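Selamawit Weldu meets me at her front door in Dirkunville with a wooden spoon in one hand and apologises for the smell of onions. I tell her it's my favourite smell. She has lived here, 516 kilometres from her sister and a good deal further from her mum, for three winters now, and I've come to talk about small closets.

She runs the Beyene tidying circle out of her own living room – 60 members at last count, most of them renters. "People write to me wanting drawers and baskets and labels," she says, laughing. "I tell them, start with two hooks. Live with two hooks until January and then we'll talk!"
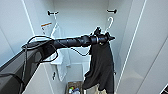
Two black hooks, two hangers and a towel at the back of a narrow white closet.

I asked what belongs in a space that skinny. "Whatever you grab every day," she says. "Dark stuff, soft stuff, the top you wear around the house. If it needs ironing it goes somewhere else."

She was once quoted $3565 for a fitted wardrobe by a firm over in Timby, and she still has the letter on her fridge. "I made tea and read it twice," she says, and goes off to stir the onions.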